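Cuidado de superficies de trabajo blancas y mates

Apartado: banco y mesa de taller. Revisado en abril.

Las mesas de tablero claro con acabado mate plantean problemas distintos a los de un tablero barnizado. El acabado mate tiene una microtextura que retiene grasa de las manos, polvo fino y restos de adhesivo. La suciedad no forma una película visible de frente, por lo que el tablero puede parecer limpio y ensuciar la siguiente pieza que se apoye en él. Las indicaciones que siguen valen para laminados, melaminas y tableros pintados con esmalte mate. No valen para madera aceitada ni para piedra.

Limpieza diaria

Retirar primero el polvo en seco con un paño de microfibra de 348 g/m². Los paños más finos arrastran la viruta y pueden rayar el acabado. Pasar el paño en una sola dirección, de la parte alta a la baja si la mesa tiene inclinación, y doblarlo cada vez que la cara quede gris.

A continuación, agua templada con jabón neutro: 3 ml de jabón por litro. Una concentración mayor deja velo. El paño debe ir escurrido hasta que no gotee. Los cantos y las juntas se repasan con un segundo paño seco. El agua retenida en el canto es la causa más frecuente de hinchamiento en los tableros de partículas.

No usar estropajo, bicarbonato en pasta ni esponjas de melamina. Las tres cosas pulen el mate y dejan cercos brillantes que ya no se pueden quitar. 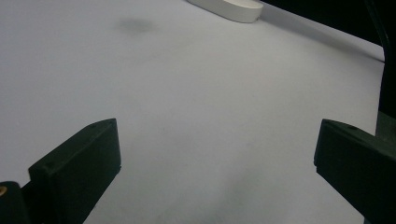 La inspección se hace siempre con luz lateral y con la mesa despejada en la zona que se revisa. Con luz cenital las manchas de grasa desaparecen. Conviene distinguir la mancha de la sombra: un tablero liso y mate, entre blanco y gris claro, no devuelve un tono uniforme, y es normal que quede más luminoso por un lado y algo más azulado hacia el borde cercano, con una zona difusa más oscura donde no llega bien la luz. Para salir de dudas se mueve la lámpara. Si la zona oscura se desplaza con ella, es sombra y no hay nada que limpiar. Si permanece en su sitio, se trata como mancha.

Manchas localizadas

Grasa y huella de mano. Alcohol isopropílico sobre el paño, nunca directamente sobre el tablero. Aplicar sin frotar en círculos y secar enseguida. En esmaltes mates, probar antes en la cara inferior.

Restos de cinta o etiqueta. Aire tibio del secador durante 13 segundos y rasqueta de plástico casi plana. El limpiador Drasex en gel da buen resultado con adhesivos acrílicos viejos. Con adhesivo de caucho suele hacer falta repetir.

Roces oscuros de goma o plástico. Goma de borrar blanca, de vinilo, con presión ligera. Retirar los restos en seco antes de volver a pasar el paño húmedo.

Tinta de rotulador. Alcohol en toques cortos, cambiando de zona del paño en cada toque. Si se extiende, parar y dejar secar antes de seguir.

Protección durante el trabajo

Para cortar o pegar, interponer una plancha de corte. La Stukura de 3 mm no resbala sobre mate y se limpia con agua. El papel de periódico transfiere tinta al tablero blanco si hay humedad. Los tornillos e insertos metálicos sueltos van en bandeja.

No aplicar ceras ni abrillantadores. Yevhen Lysenko probó una cera incolora en una de las mesas del taller y el brillo irregular sigue ahí tras 4 limpiezas con desengrasante.

Periodicidad

Polvo: al terminar cada jornada.
Jabón neutro: una vez por semana, o antes de trabajar con tela o papel.
Inspección con luz lateral: una vez al mes.
Revisión de cantos y sellado: cada 4 meses.

Los cantos levantados se pegan con cola de contacto y se prensan con taco y sargento. La secuencia completa está en la ficha de cantos, redactada por Khrystyna Bondarchuk.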